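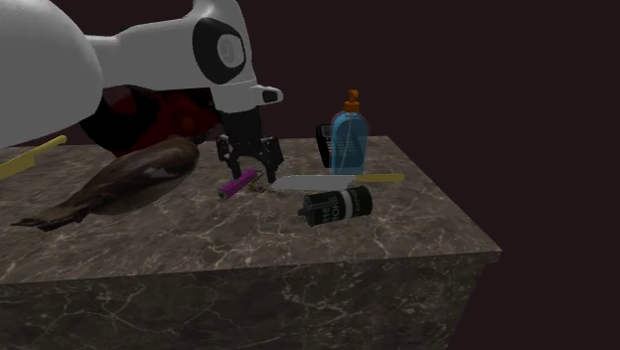 Week 5: Who paid for that ad?
Course notes, Media and Public Life
Lecturer: Brenda Hebden. Tutorials: Fengying Zeng.

Bring these notes to the tutorial. The reading is long and the room is warm, so plan accordingly.

1. Where we left off

Last week covered the old rules for campaign advertising: a name and address in small print at the bottom of the leaflet, or someone speaking very fast at the end of a radio spot. Those rules assumed an ad was a public object. Your neighbour got the same leaflet you did, and you could complain about it together over the fence.

Targeted ads broke that assumption. If a message goes only to renters under 30 in one suburb, their landlords never get the chance to be annoyed by it.

2. Disclosure labels

A label tells the viewer that an ad is political and names whoever paid. Questions to ask of any label:

Does it name a person, or a group with a cheerful title and a post office box?
Does it stay attached when the ad is shared?
Who decided the ad was political in the first place?

The last one causes the most grief. An ad saying "vote for Dlamini" is easy. An ad saying "our river deserves better", paid for by Dlamini's largest donor and run the week before polling, is harder, and the river is unavailable for comment.

3. Case study: the Vornlow council race

Vornlow held its council election in November. The local ad platform, Cekport, kept a public archive of the political ads it carried. Students in last year's class went through it and found 1,252 entries. Of these, 988 named a payer. Another 70 gave the payer as "Illness", which was first taken for a data entry error and later traced to a health campaign group that had registered under that single word. It was within the rules. Fengying has views on this and will share them if asked, or if not asked.

The remaining 194 had a blank field. Cekport's help page describes the field as mandatory.

4. What an archive can't tell you

Spending shown in wide bands. Who was left out of the audience. Anything posted by an unpaid supporter with a great deal of spare time. Ads refused before they ran.

5. For the tutorial

Write one page on whether "Illness" should count as an adequate disclosure. Pick a side. "It depends" is a fine place to start and a poor place to stop. Hard copy please, stapled; the stapler in the tutorial room is decorative.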